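Can a machine wipe down a counter yet?
4/28/25

The trials lead at Mimov has spent the past year finding out which chores a machine can be trusted with. The list is short. "Picking up a bottle and putting it down, yes," she says. "Clearing a counter that somebody has used all morning, no."

Her team began with 9 chores in March, among them folding towels, loading a dishwasher and restocking a shelf. Each is done first by a person holding a pair of grippers, and the recordings are used to train the arm. They now have 2,190 of them.
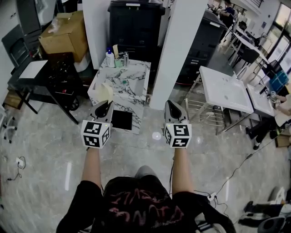
Mimov | Home and Shop Tasks Team

A counter with a pump bottle, a metal container and a paper roll on it is the sort of job she means. "People look at that and see two minutes' work. The arm has to decide what to hold, how hard, and where it goes afterwards."

On its best task, moving bottles from one spot to another, the arm managed 82 per cent last month. Towels were far worse. "Cloth is never the same shape twice. We stopped counting for a while."

Shops may come first, she thinks. Stanik, a small grocery chain, has asked for help with filling shelves at night, when the aisles are clear. "They would take 70 per cent if a member of staff could fix the rest in the morning. At home you wouldn't put up with that."

Would she have one in her own kitchen? "To carry things, perhaps. I'd still do the glasses myself."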